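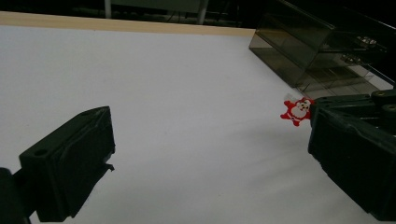

Quick writeup of the Fengate open day before I forget all of it. Went on 17th September, drove up with my sister, got there late because the parking is on the other side of the building from the door and there's one sign for it, behind a hedge.

Fengate is the unit where Grestance do their small Christmas stuff. Ornaments, package toppers, the bits that hold ornaments onto things. Yes, Christmas in September. By then they're pretty far along, the designs for this year were fixed back in June and the woman at the desk was already talking about next year's reindeer.

Sign in, sticker, coat rack, then you wait. Tours are 15 people max and we made the second one. Our guide was Ariel Lumbao, who's in charge of samples and talks as fast as I type. Good guide. Lets you pick things up, which not all of these places do (looking at you Oksanen, with the rope).

First stop was the storeroom. Shelves and shelves. Ribbon, gift tags, cartons of loose ornaments at 300 to a carton. Smells like new shower curtain. A carton had split on the bottom shelf and there were snowmen all over the floor, we stepped around them.

Then the sample room, which was the part I came for. White table tops with a pale wood edge, small parts out for looking at. The flat Santas are my favorite thing they make. Bright red round the edge, white face and beard, tiny dark eyes, and the outline is sort of a star so it reads as Santa from across a room before you can see any face. Much smaller than I thought from the catalog! My sister wanted to know if you could bake with one. Ariel said please don't.

Spent longer than planned on hooks and rings. Boring subject, I know, but if you've ever had a tree shed half its ornaments by New Year's you'll get it. The hook has to go over a branch and stay there, and the ring has to open enough to get a loop of thread on without a fight. They used to buy theirs in from Multex and now do some of their own. We got to try a couple of styles on a cut branch stuck in a bucket. I dropped two. The longer stem was easier for me, my sister liked the short ones, so no verdict. 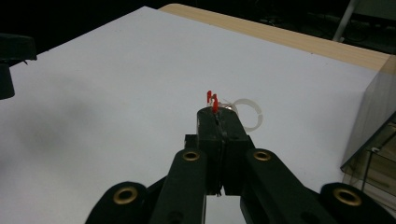
Two small red pieces with curled tops and a clear plastic ring, open on one side.

The clear rings are a pain to find on a white table, I'll say that. I put one down to write a note and had to feel for it. Asked whether they'd do them in a color and Ariel said green gets asked for every year, and every year it's clear again.

Packing room last. It was between shifts so not much going on, just the tape guns and a radio. Would of liked to see it running. If you care about that part, ask for an early tour when you book.

Whole thing took 45 minutes, plus nearly as long in the shop afterward. Seconds bin is 6 dollars a bag, fill it yourself, mostly scuffed paint and the odd missing loop. I got a bag of Santas and some stars. Card only at the till. Tea was free but the cookies were gone when we got there.

Parking - go past the main gate and turn at the tire place. Wear flat shoes, the storeroom floor is slippy. They do another open day in spring but the desk didnt have a date yet, will add it here when they email me.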